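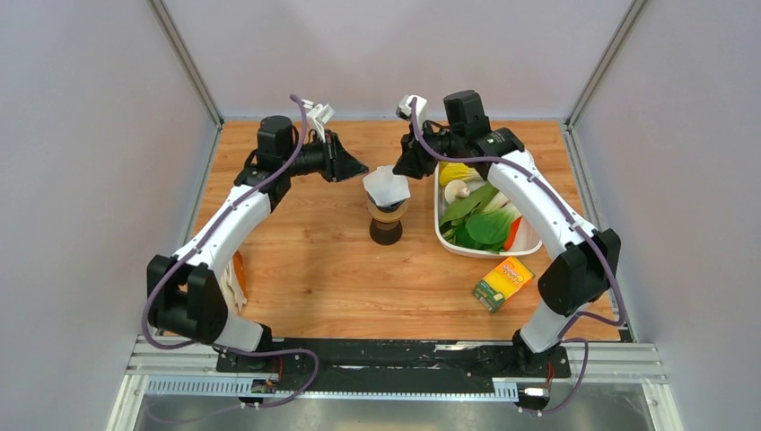
木の天板。左右と奥は薄い灰紫の壁。

Subject: Re: [wood-tech] 無垢天板の幅方向の伸縮と固定金具の逃げ寸法
From: ウルホ・ライティネン
Date: 2019-09-07

ライティネンです。ハロネンさんの投稿に返信します。引用は必要な箇所だけ残し、順番は元のままにしてあります。

> マルッティ・ハロネンです。
>
> 会議用の机を一台作っています。天板は無垢のナラ四枚の幅はぎで、Hyvönen から取った板のうち、板目が二枚、柾目が二枚です。仕上がり幅は板目が各 259 mm、柾目が各 228 mm です。
>
> 入荷時の含水率は Mandgate の針式で 16 % でした。納品先は冬に暖房が連続で入る事務室で、最終的に 10 % 前後まで下がると見ています。

この「前後」の扱いは後で問題になりますが、まず 10 % として計算します。

差は 6 ポイントです。当方がナラに使っている係数は、含水率 1 ポイントあたり接線方向 0.30 %、半径方向 0.16 % です。文献値と自分の試験片の値を突き合わせて丸めたもので、産地や年輪幅で動きます。

```
板目 259 × 0.0030 × 6 = 4.66 mm(一枚)
柾目 228 × 0.0016 × 6 = 2.19 mm(一枚)

板目二枚 9.32 mm
柾目二枚 4.38 mm
合計 13.70 mm
```

全幅 974 mm に対して 13.70 mm、率にして 1.4 % です。板目四枚で同じ幅にした場合は 17.5 mm になるので、柾目を混ぜた効果は確かにあります。ただし、完全な板目や完全な柾目で製材された板はまずありません。追柾になっている部分は両者の中間の値を取ります。木口の写しがあれば、板ごとに年輪の傾きを読んで係数を補間してください。角度 θ を板面と年輪接線のなす角とすると、

```
α(θ) = α_t・cos²θ + α_r・sin²θ
```

で足ります。θ = 45° のとき 0.23 % です。

> 質問 1。このまま接いでしまって、動きは金具側で吸収する方針でよいでしょうか。納期は 10 月です。

推奨しません。理由は総量よりも板目と柾目の動きの差にあります。幅方向の収縮だけなら金具で逃がせます。しかし木端が接している二枚の板の一方が板目、他方が柾目であれば、厚さ方向の収縮率が逆の関係になります。板目の板は厚さ方向が半径方向、柾目の板は厚さ方向が接線方向です。

厚さ t の板では、6 ポイントの変化で

```
板目の厚さ方向 t × 0.0016 × 6 = 0.0096 t
柾目の厚さ方向 t × 0.0030 × 6 = 0.0180 t
差 0.0084 t
```

となります。t が 30 mm なら 0.25 mm です。上下面に均等に出れば片面 0.13 mm ですが、指で触れば分かる段差です。接いだ後に鉋をかけて平らにした面が、冬を越した時点で接ぎ目ごとに段になります。金具では対処できません。

対処としては次のどちらかです。

- 接ぐ前に 10 % 近くまで落とし、その状態で面を出す
- 板目は板目、柾目は柾目で分け、二枚の天板として設計し直す

後者は机の用途を変えることになるので、前者が現実的でしょう。10 月に納めるのであれば乾燥の時間はぎりぎりです。桟積みにして、除湿した部屋に置き、重りを載せ、含水率を定期的に取ってください。急ぐために温度を上げると、表面が先に縮んで内部が追いつかず、表面割れか落ち込みが出ます。ナラは特に放射組織に沿って割れが入りやすいので、湿度を段階的に下げるほうが結果的に早く済みます。

> 質問 2。針式の値はどの程度信用できますか。同じ板で測る位置を変えると値がばらつきます。

機種より測り方の影響が大きいと思います。Mandgate の針式は当方でも使っていますが、確認すべき点を挙げます。

1. **樹種設定。** 初期設定は針葉樹です。ナラの設定に変更していない場合、表示値はそのままでは使えません。換算表が付属しているはずです。
2. **材温。** 電気抵抗式は温度の影響を受けます。搬入直後の冷えた材を測った値は低く出ます。室温になじませてから測るか、補正をかけてください。
3. **針の深さ。** 絶縁被覆のない針では、針が触れている範囲で最も湿った層の値が支配的になります。表面に結露があれば表面の値が出ます。断面の分布を見たいなら被覆針を使い、深さを変えて数点取ります。
4. **木口からの距離。** 木口付近は乾きが早いので代表値になりません。木口から板厚の十倍以上入った位置で測ってください。

重要な仕事では全乾法で一度確かめるのが確実です。余長のある板から木口を避けて試験片を取り、質量を量り、103 ℃ で恒量になるまで乾かして、もう一度量ります。

```
u = (m1 − m0) / m0 × 100
```

m1 は乾燥前、m0 は全乾の質量です。分母は m0 です。m1 で割った値を書いている投稿が過去に何度かありました。その方式では全乾基準の 16 % が 13.8 % と表示され、乾燥の残りを二ポイント余り少なく見積もることになります。

> 質問 3。固定には Caditz の駒止め金具を考えています。長孔の長さが足りるかどうか判断がつきません。

中央の一列を固定し、両側に逃がす前提であれば、片側の最大移動量は全体の半分になります。板の並びが左右対称なら 6.85 mm です。非対称に並べると移動量も左右で変わるので、並び順を先に決めてください。

```
対称 板目 柾目 | 柾目 板目 片側 6.85 mm
非対称 板目 板目 | 柾目 柾目 左 9.32 mm / 右 4.38 mm
```

非対称の場合、中央は板目と柾目の境界に置いたものとして計算しています。全幅の真ん中に固定列を置くと、境界から柾目側にも板目側にもずれるため、値が少し変わります。

長孔の必要長は、移動量にねじの軸径と取り付け誤差を加えたものです。

```
L = δ + d + e
```

軸径 d を 4 mm、誤差 e を 2 mm とすると、対称配置の最外列で 12.85 mm が必要です。この式は、ねじを長孔の端に寄せて取り付ける場合のものです。16 % の状態で組むなら、以後は縮む側にしか大きく動かないので、ねじは外側の端に寄せます。10 % まで落としてから組むなら、夏に膨らむ分を見込んで内側に寄せます。ここを逆にすると、長孔は十分に長いのに最初の冬で突き当たります。

実物の長孔長は金具の図面で確認してください。Caditz の図面は外形寸法と有効寸法が同じ頁に並んでいて、読み違えやすい配置です。必要なのは有効寸法です。

締め付けトルクについても書いておきます。駒止めは天板を脚部に引き寄せるための金具で、摩擦で止めるものではありません。強く締めると長孔があっても滑らず、応力が板に残ります。座金が手で回るか回らないかの境目で止め、緩み止めは樹脂入りの座金に任せるのがよいと思います。

> 質問 4。両面に塗装すれば動きは止まるとブシャールさんから聞きました。Davard の硬化油を考えています。

ザカリー・ブシャールさんの元の投稿を読み直しました。書かれていたのは「遅くなる」で、「止まる」とは書かれていません。塗膜は透湿の速度を下げます。平衡含水率は周囲の温湿度で決まるので、暖房期のように数か月同じ条件が続けば、到達する値は無塗装とほぼ変わりません。短い周期の変動、たとえば週末だけ暖房が止まるような場合の振幅は、塗装で小さくできます。

油系の仕上げは、造膜型に比べて透湿を抑える効果が低い部類に入ります。Davard の製品については当方に測定値がありません。試した方がいれば、塗布回数と乾燥日数を付けて投稿をお願いします。

塗装で守るべきことは一つで、表裏を同じ仕様にすることです。裏面を省くと裏側だけ吸放湿が速くなり、含水率の勾配が生じて反ります。裏面は見えないので一回塗りで済ませた、という例を修理で何度か見ています。木口は繊維方向の透湿が桁違いに大きいため、面よりも回数を増やします。

> 質問 5。端ばめを付けるつもりですが、接着してよいですか。

全長の接着は不可です。端ばめの繊維方向の収縮は無視できる大きさで、天板の幅方向は上の計算のとおり 13.70 mm 動きます。全長を接着すれば、接着層が切れるか天板が割れるかのどちらかです。

中央の 50 mm 程度だけを接着し、両側は長孔を通した込み栓で引き付けてください。本実で全幅を受け、栓は端ばめ側を丸孔、実の側を長孔にします。冬には天板の幅が端ばめの長さより短くなり、両端に 6.85 mm ずつ端ばめが飛び出す計算です。16 % の状態で端を揃えた場合の値なので、乾燥後に揃えればこの量は大幅に減ります。納品先には、季節によって端が揃わないことを文書で伝えておくのが無難です。

反りを抑える目的だけなら、吸い付き桟のほうが外観上の問題は少なくなります。その場合も接着は一か所に限ります。

先ほどの「10 % 前後」の件です。平衡含水率は室内の相対湿度でほぼ決まり、20 ℃ では次の値を目安にしています。

| 相対湿度 | 平衡含水率 |
|---|---|
| 30 % | 6 % |
| 40 % | 8 % |
| 50 % | 9 % |
| 60 % | 11 % |

暖房を連続で入れて加湿をしない事務室では、30 % 台まで下がることは珍しくありません。仮に 8 % まで落ちるなら差は 8 ポイントになり、全体の収縮は 18.27 mm です。長孔は最外列で 15.14 mm 必要になります。10 % を前提に金具を選ぶと、余裕のない設計になります。納品先の冬の湿度記録があるなら先に入手してください。空調の管理側に記録が残っていることがあります。

イルヤ・ラークソネンさんが以前、室内湿度の通年記録を本リストに投稿していたはずです。件名に「平衡含水率」が入っていたと記憶していますが、検索では見つけられませんでした。ご本人が読んでいたら再掲をお願いします。

ラトリス・ブラックウッドさんの表計算シートは、上の α(θ) の式を組み込む前の版です。板目と柾目の二択しか入力できないので、追柾の多い材では使わないでください。改訂版を作る場合は、厚さ方向の段差の列も加えてもらえると助かります。

ハロネンさんへの確認事項です。

- 四枚の木口の年輪の傾き
- 仕上がり板厚
- Mandgate の樹種設定と測定時の材温
- 納品先の加湿の有無

板厚が分かれば段差の値を計算し直します。接着は、少なくとも樹種設定を確かめるまで待ってください。

--
ウルホ・ライティネン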